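Pliron Two-Arm Demonstration Station

Product code PL-237. Page last revised 6 May 2022.

The Pliron station is a bench unit for recording two-handed handling tasks as training examples. It is supplied as an enclosed work area with a pair of arms on a common front rail, a fixed camera and the Briter recording software. Floor-standing and bench-top bases are available.

Arms and mounting
Both arms bolt to the front aluminum extrusion. The brackets can be shifted along the grooves after loosening the bolts, and should be re-zeroed in Briter afterwards. Each arm ends in a two-finger gripper. Spare finger pads are sold in packs of 48.

Work area
The back and side walls take removable linings, and the table takes a separate covering. Plain grey is standard. Patterned linings are offered for customers who want varied backgrounds in their recordings – florals, stripes and damask are the usual requests. Linings are changed without moving the camera or the arms.

Recording
An operator guides the arms through the task from a pair of hand-held leader arms (Motden type, ordered separately). Joint positions, gripper opening and camera images are saved together against one clock. A recording is started and stopped by foot pedal. Failed attempts can be kept and labelled, or deleted at the end of the session.

Two-arm tasks need both grippers closed before the lift begins. Briter can flag any recording where one gripper closes late. The time limit is set by the customer.

Sample set
Each station ships with the Bogdan household set, which holds 1,962 recordings of tray, cup and bowl handling. Of these, 203 are two-arm carries. The set is meant for checking that a training set-up runs from end to end. It is too small to train a general policy and is not sold for that purpose.

Care
Check bracket bolts weekly. Cables should hang with enough slack for full reach – a tight cable will pull the wrist off its path and spoil the recording. Wipe linings with a dry cloth only.

Ordering
Quotes are issued by email. State the base type, lining pattern and number of leader arms. Lead times are confirmed with the quote. Replacement arms are supplied singly and come with a bracket and cable.
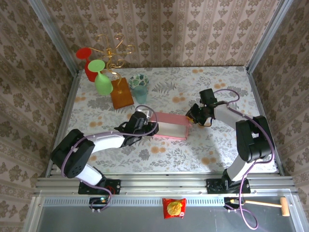 Two-arm tray hold, floral table covering and damask wall linings.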